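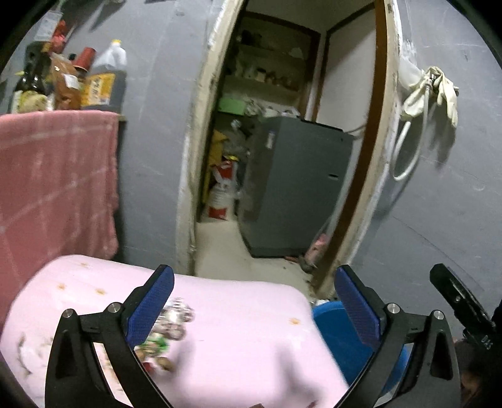
Purkberg hand gripper, blue pads fitted. Pink bedspread below, laundry corner through the door.

Purkberg Hand Gripper – Club Kit
Trakeddale Robotics Club parts page
Updated Sunday, August 21, 2022

Hand-held, two curved fingers, black body, blue textured pads on the inside faces. Same gripper we use for the household chores project, now available as a kit for other clubs and school teams. You hold it, do the job, log the run. Students take it home and work in whatever room they have.

What you get
Gripper body, assembled
Finger set (2), curved
Textured pads, blue, fitted, plus one spare pair
Side bracket
Hex key, the small one. Don't lose it, the screws on the finger mounts don't take anything else we stock
Printed task cards from the Jayasinghe Cup, towel folding and bedmaking

Specs
Weight: 280 g without camera
Length: 19 cm
Max opening: see drawing, revised one is comming
Pad replacement: press fit, no glue

Price
$18 per week loan for member schools. Purchase on request, email the club desk. Deposit applies to both.

Before you start
Check the screws on the finger mounts. Snug, not tight.
Wipe pads with a damp cloth. No solvents – the texture goes shiny and stops gripping.
Start with fabric. Towels and bedspreads are easier than bottles and way easier than anything in a plastic bag.
Move slow. Fast swings blur and the run gets marked down at the Cup.
Don't clear the whole room first. Ordinary clutter is fine under the task rules, floor hazards are not.

Fits
Brarnau side plate, all versions
Brarnau wrist strap, new style only. Old strap catches on the bracket.

Known issues
Left finger on the January batch can be stiff out of the box. Work it open and closed for a few minutes, if its still stiff send it back.
Lettering on the bracket rubs off, cosmetic only.

Returns
Box it with the pads on. Include your log sheet, and write the school name on it please, not just the team name.

Stock: loan units available, spare pads back ordered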